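Thursday, late

Finally dealt with the mug question. We own 13 mugs and have cupboard space for maybe half, so I went to Kerkix in Lillstead and came home with a mug tree. Four branches. I am aware of the arithmetic.

Still, it's a handsome thing, all pale wood and good posture, and I left it standing on the big table most of the afternoon while I decided which mugs deserved promotion. The Akbari one is in. The chipped one from Wudari is in on sentiment alone. The other two places are under review – I expect to be lobbied.
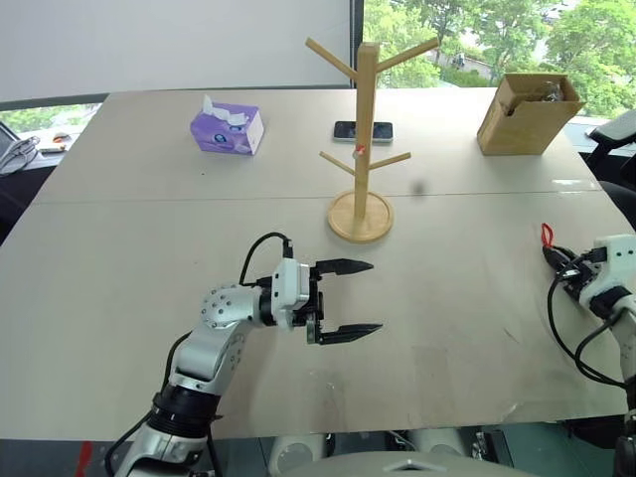
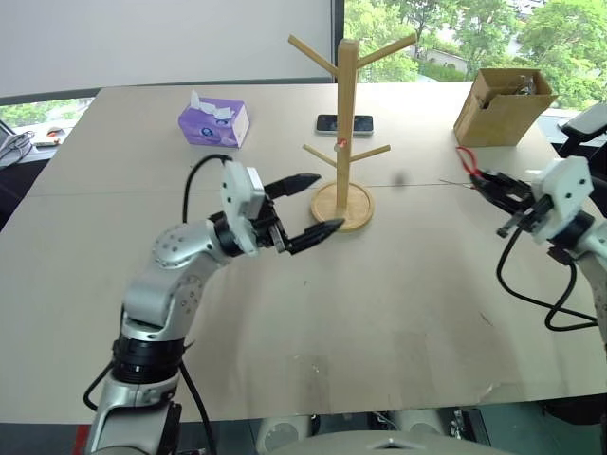 The mug tree, no mugs yet. Tag still on.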